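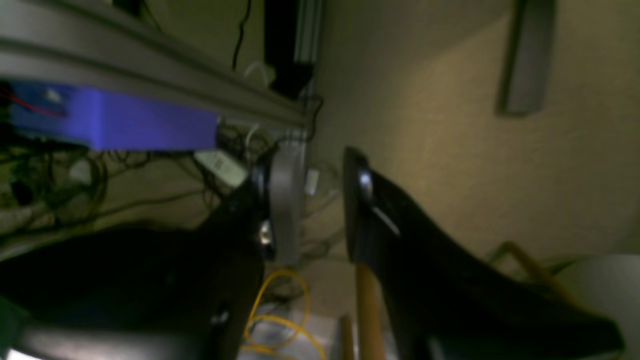 Demonstration gathering is the recording of examples from which a learning system can work out how to do a task. In robotics, a person usually guides the arm or gripper by hand or by remote control while cameras and joint sensors store what happens. Each complete recording is called an episode.

12 shares

A small set for one task may hold 300 episodes. At Kaltasell, operators record in blocks of 20 and then change the starting position of the object. Rosalba Rizzi, who wrote the Kaltasell guide, advises against keeping only the smoothest attempts – a set without corrections gives the system little to copy when a grasp begins to slip. 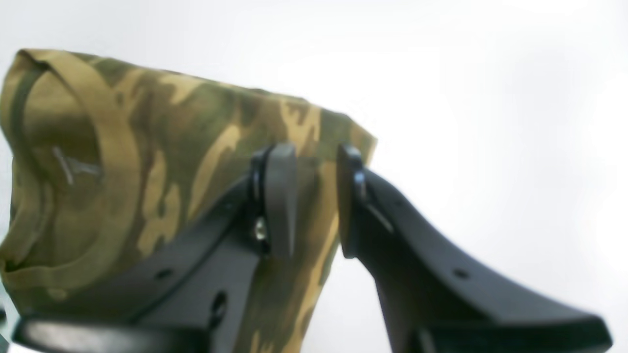

Cloth is treated as a separate class from rigid objects. It folds and creases under the fingers, so the same item can look different at every attempt. The Fotwood method asks for at least 3 operators per cloth item, as people tend to choose different places to grip.

Episodes are labelled with the task, the operator and the result. Failed attempts are kept in some sets and marked as such.

See also: Teleoperation; Imitation learning

4 comments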